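Jinstead Gift Vouchers and Seasonal Prize Draw Cards

Jinstead gift vouchers are accepted for all full-price and reduced items in the online store, including the Feyisa knitwear and Zakeo bedding ranges for babies and young children. Vouchers are issued by email or as a printed card – please select the preferred format at checkout.

Each voucher carries a single-use code and may be applied to one order only. A maximum of 2 codes may be combined per purchase. Delivery charges are not covered.
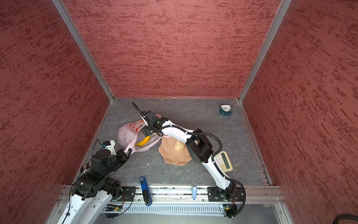 Printed cards are mailed within 7 working days and are supplied in a plain white envelope. Businesses and bloggers ordering cards as competition prizes may request up to 300 at a time – a signed order form is required.

Vouchers cannot be exchanged for cash. Lost codes should be reported to Kevser Uysal, Customer Accounts.

Item code: Mevside 98
Availability: in stock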